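Fluveck Plug-In Water Leak Alarm, Model 307

Stocked at Sekthorpe Home Supply. Ships from our own shelves.

We carried four leak alarms before this one and dropped all of them. So when the Fluveck rep sent over a sheet that used the word "revolutionary" twice on one page, we left it in the tray for a month. A leak alarm is two metal contacts and a buzzer. Water bridges the contacts, the buzzer goes off, and you find your shoes. We have trouble seeing the revolution in it.

We stock it now, and what follows is our own wording. The maker's sheet is available if you ask for it, but you may want to read it with a raised eyebrow.

What it does

The 307 plugs into a wall outlet and runs a thin lead down to a sensor puck on the floor. When the puck gets wet, the base unit makes a noise. It's a nasty, flat noise, and it carried from our stockroom to the front counter with two doors shut. There is a backup battery in the base for power cuts. Fluveck says the battery lasts "for years." How many years, the sheet doesn't say, and our email asking about it was answered with a link to the same sheet. Change it every February or whenever you change your smoke alarm batteries.

What it doesn't do

It won't shut off your water. Some listings elsewhere hint that it will, with a photo of a valve nearby. There is no valve.

It won't text you. There's no app, no account, and no monthly plan. Fluveck treats this as a shortcoming to be fixed in a later model. We'd ask them to leave it alone.

It won't catch a slow drip on the far side of the water heater. The puck knows about the water it's sitting in and nothing else. If your floor slopes toward a drain, put the puck between the heater and the drain, or it will sit there dry while the basement fills up behind it.

The "whole home" claim

The carton says "whole home protection." One puck protects a patch of floor the size of the puck. The base will take a second lead, sold separately, and that gets you two patches. We'd have printed "protects a spot near your washer," but we don't write cartons.

How it compares

The obvious rival is the Gamage Floor Sentry, which costs less and runs on batteries alone. We sold the Gamage for a long time and it was fine until the battery door cracked, and the battery door always cracked. Gamage says the door has been redesigned. Maybe so. We've asked for a sample of the new one and will change this page if it holds up.

There's also the Brendcombe system, which does have a valve and an app and needs a plumber to put in. If you own a cabin that sits empty all winter, spend the money on that. For a laundry room you walk through every day, it's a lot of hardware to tell you your sock is wet.

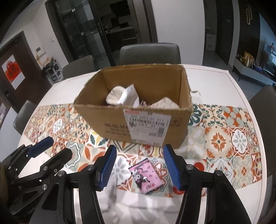 Specifications

Power: wall outlet, with battery backup (battery included)
Lead length: 12 feet, measured by us. The early sheet said 15.
Sensor: round puck, two contacts on the underside
Alarm: one volume, loud. No mute button, so unplug the lead once you've found the leak
Second sensor port: yes
Warranty: 12 months from the maker – keep your receipt, they do ask for it
Our stock number: 1808

Setting it up

Plug in the base, run the lead along the wall, and set the puck down with the contacts facing the floor. Then test it with a damp paper towel. The test button on the base only tests the buzzer, a detail the instructions put in very small type on the back page. Wipe the contacts dry afterward. Do the towel test again every few months, especially if you keep detergent nearby – soap film builds up on the contacts and we don't trust them once it has.

Don't use it outdoors or in a sump pit.

Returns

Unused units can come back within 30 days. A unit that got wet and didn't make a sound can come back any time in the first year, and we'd like to hear about it.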